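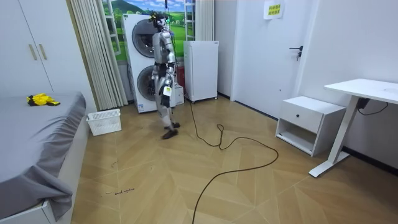
Ticket 411: Laundry task, pick from basket fails after walk
Project: Closska (student humanoid team)
Opened by: Vilhjálmur Þrastardóttir
Status: open, was closed, reopened by me
Opened: February 5, 2026

Reopening. The last comment says "fixed by new planner weights" and I don't believe it. It passed 2 runs and got closed the same afternoon. Two runs is not a fix.

What happens: robot walks to the basket by the bed, stops, looks down, and the detector returns no graspable item. Task times out. Restarting the task from the same spot sometimes works, which makes me doubt the weights have anything to do with it.

Tried so far:

– Old weights, same start position: 4 fails out of 11.
– New weights, same start position: 4 fails out of 11. So, no change.
– Slack in the tether, in case it was pulling on the stance. No difference I could measure.
– Reloaded head camera calibration from October. Slightly worse, put the current one back.

Craddock thinks it's the lighting. Maybe, but the light is even all over that side of the room and the fails don't follow the time of day. Endelik's suggestion was to retrain on more clothing. I'd like to see one log that supports that before anyone spends a week labeling jackets.

Head view at the basket:
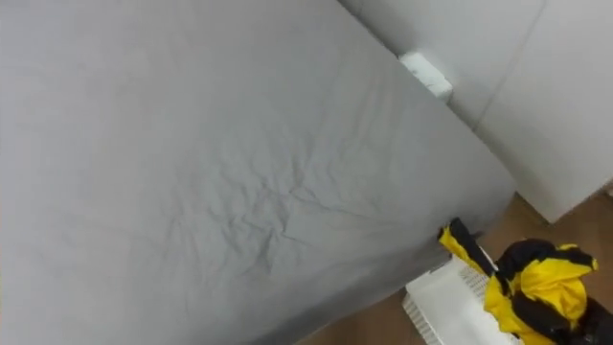 Head view, laundry task. Jacket in the basket, bed takes up most of the view.

My guess is head pitch and stopping distance. Look how much of that view is gray sheet. The basket is down in the corner and the jacket runs right to the bottom edge. If the detector crops toward the center before it runs – and the config says it does – we're feeding it a mattress.

Next:
1. Turn the crop off, rerun the full set from the same start position.
2. If that changes nothing, pitch the head down and repeat.
3. Log the stopping distance every time, including the runs that pass. Furnton's script drops it on success.

Please don't close this on a couple of good runs. Attach the whole set or leave it open.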